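縫合の練習を家で続けるために 針の持ち方から糸の始末まで

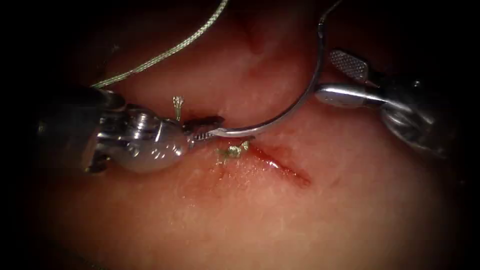
縫合を習いはじめたばかりの方から、「結び目の練習ばかりしているのに、肝心の縫い目がちっともきれいにならないんです」という相談をよくいただきます。お気持ち、とてもよくわかります。わたしも研修に入ったころは、糸結びさえ速くなればどうにかなると思い込んで、机の引き出しの取っ手に毎晩ひもを結んでいました。取っ手が結び目だらけになったころ、指導してくれたノエミ・サボーさんにその話をしたら、「それで、針は何回通したの?」と聞かれて、返事に困ってしまったのを覚えています。

そんなわけで、このページでは結び方そのものは後半に少しだけにして、針をどう持ち、どう入れ、どう抜くかに紙面をたっぷり使います。練習用の教材で手を動かすためのメモですから、患者さんに対する処置は、かならず所属先の指導医のもとで行ってくださいね。

用意するもの

・持針器
・有鉤のピンセット(アドソン型など、手になじむもの)
・糸切り用のはさみ
・曲針のついた練習用の糸。色つきの編み糸が見やすくておすすめです
・練習台。シリコン製のパッドか、皮つきの鶏もも肉、または豚足
・滑り止めのマットと、使い終わった針を入れるふたつきの硬い容器
・手袋

練習台は、最初はシリコンのパッドで十分です。わたしが長く使っているのはコルテロの三層のもので、切れ目があらかじめ入っているので準備が楽なんです。ただ、パッドは針を通すときの手ごたえがいつも同じなので、少し慣れたら鶏肉もぜひ試してみてください。皮が逃げる感じ、脂ですべる感じは、やはりお肉でないとわかりません。生の肉を使った日は、台所の調理道具とはきっちり分けて、器具も台もよく洗って消毒を。練習に使ったお肉は、もったいなくても食べずに捨てましょう。

針をつかむ位置

曲針は、先端から見て半分から三分の二ほど進んだあたりを、持針器の先のほうでつかみます。糸のついた根元に近すぎるところをつかむと、そこは針が弱い部分なので、ぐにゃりと曲がってしまいます。反対に先端に近すぎると、今度は組織の向こう側に出てくる長さが足りなくなって、抜くときにたいへん苦労します。

針と持針器の角度は、まずは直角から始めてください。慣れてくると、少し開いた角度のほうが通しやすい場所もあるとわかってきますが、それは後の楽しみにとっておきましょう。つかんだら、ラチェットは一段か二段だけ。ぎゅうぎゅうに締めると針に傷がつきますし、放すときに手元がはねてしまいます。

それから、つかみ直しのときに指で針をつまむ癖だけは、最初の日からつけないようにしてくださいね。針の向きを変えたいときは、ピンセットで針を支えて持針器をそっと持ち替えます。はじめはじれったくて、つい指が出そうになるのですが、ここは我慢のしどころです。

針を通す

一、切れ目の縁をピンセットで軽く持ち上げます。つまむというより、引っかけて起こすくらいの気持ちで。強くはさむと縁がつぶれてしまいます。

二、針先を表面に対してまっすぐ立てます。ここで針が寝ていると、浅くて長いトンネルのような通り道になり、あとで結んだときに縁が内側へ巻き込まれてしまうんです。手首をぐっと内側にひねって、手の甲が上を向いた状態から始めると、針先が自然に立ちます。

三、手首を回して、針のカーブのとおりに進めます。前に押すのではなく、ドアノブを回すような動きだと思ってください。押してしまうと、針の丸みと通り道が合わず、入口の穴が大きく広がります。

四、切れ目の中から針先が顔を出したら、いったん落ち着いて深さを見ます。反対側の縁にも、同じ深さから入って、同じ距離のところに出るのが目標です。一度に両側を通す自信がなければ、真ん中で針を受け取り、つかみ直してから次へ進んでかまいません。わたしはいまでも、厚みのある場所ではそうしています。

五、針先が出てきたら、先端そのものではなく少し後ろの胴の部分をつかみ、やはりカーブに沿って回しながら抜きます。先端をつかむと、あっという間に切れ味が落ちてしまいます。まっすぐ引っぱり上げたくなりますが、ここでも手首の回転です。

糸をたぐる

針が抜けたら、糸をゆっくり引いてきます。短いほうの端は二、三センチ残しておくと、器械結びのときに拾いやすいですよ。編み糸は結び目がゆるみにくい反面、引くときに少しざらっとした抵抗があります。急いで引くと、その抵抗で通り道を傷めてしまいますから、片手のピンセットで出口のそばを軽く押さえておくと安心です。

長い糸は視界の外でよく絡みます。針を置いたつもりの場所に針がなくて、袖口にぶら下がっていた、という冷や汗ものの経験もしました。糸を引き終えたら、針はかならず見えるところに置くこと。声に出して「針、ここ」と言うのも、恥ずかしがらずにやってみてください。

結び方を少しだけ

持針器に長いほうの糸を二回巻きつけ、短い端をつかんで引き、一つめの結び目を平らに寝かせます。次は逆向きに一回、そのまた次は最初の向きに一回。左右の手が交差するかどうかを毎回確かめて、結び目が平らに収まっていれば大丈夫です。締める強さは、縁と縁がふんわり触れ合うくらいがちょうどよく、白っぽく食い込むようなら締めすぎです。結び目は切れ目の真上をさけて、どちらか片側にそろえておきましょう。

よくあるつまずき

縁の高さがそろわない
左右で針の深さが違っています。浅かった側をおぼえておいて、次の一針では切れ目の中で必ず一度止めて確かめましょう。

針が持針器の中でくるくる回る
つかむ場所が先端寄りか、持針器の口の奥すぎることが多いです。先のほうでつかみ直してみてください。器具のかみ合わせの溝がすり減っている場合もあります。

針が曲がってしまった
曲がった針を手で直して使うのはやめましょう。直したところからぽきりと折れることがあります。潔く新しいものに替えてください。

肩がこる
これ、意外と多いんです。台が高すぎるか、ひじが浮いています。ひじを軽く曲げたときに手がすっと届く高さまで台を下げて、わきを締めてみてください。わたしは古い辞書を二冊重ねて椅子のほうを上げています。

練習の続け方

同期だったヴェンカテシュ・メノンさんは、通した針の数をノートに「正」の字でつけていて、1,000針を目標にしていました。途中の700針あたりがいちばん下手に感じた、と後で話してくれて、それを聞いてずいぶん気が楽になったものです。目が肥えてくると、自分の粗が見えるようになるんですね。

わたしはそこまで几帳面ではないので、夕食のあとに十五分だけ、と決めています。最初の五分は針を持って放すだけ、次の五分で針を通すだけ、残りで結ぶところまで。疲れた日は最初の五分でやめてしまってもいいんです。利き手と逆の手で針を通す練習も、週に一度くらい混ぜてみてください。最初は笑ってしまうほどうまくいきませんが、狭い場所で手の向きを選べるようになると、本当に助かります。

片づけのときは、まず針の数を確かめて硬い容器へ。それから糸くずを集め、器具は関節の部分を開いて洗い、しっかり乾かしてからしまいます。パッドの切れ目には糸の切れ端が残りやすいので、ピンセットでつまみ出して、ぬるま湯でさっと流し、日の当たらないところで乾かしておいてください。

次回は、連続縫合で糸の張りを保つこつについて書く予定です。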